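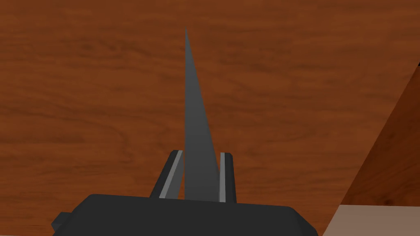
Skaltlow grasp training method, reviewed by Wissam Dabbas
October 23, 2019

The claim behind Skaltlow is simple enough. Train a gripper to hold thin, awkward things entirely in simulation, move the result to a real arm, and skip the weeks of hand tuning. Stondero, who publish it, report 14 successful grasps out of 15 on their hardest set of objects. I'd like to believe them.

My trouble is with the test. All 15 tries were made in the simulator, with the same even lighting and the same wood-grain table top used in training. A narrow blade pinched at its base is a fair challenge for two fingers, but a simulated blade doesn't flex or carry a film of oil unless someone writes that in. The paper gives one line to friction and none to wear on the pads.

Setup took me most of a morning, mainly because the install notes skip a step. After that it ran well, and the grasp viewer is a pleasure to use - better than the one in Hamard, which I've grumbled about before. I did 100 runs with the friction value lowered and the success rate fell to 12 in every 15. Still decent, though well short of the headline.

Worth a look if you already work in simulation. I wouldn't plan a production line on it until they publish trials on a real arm, which Stondero say are due in December.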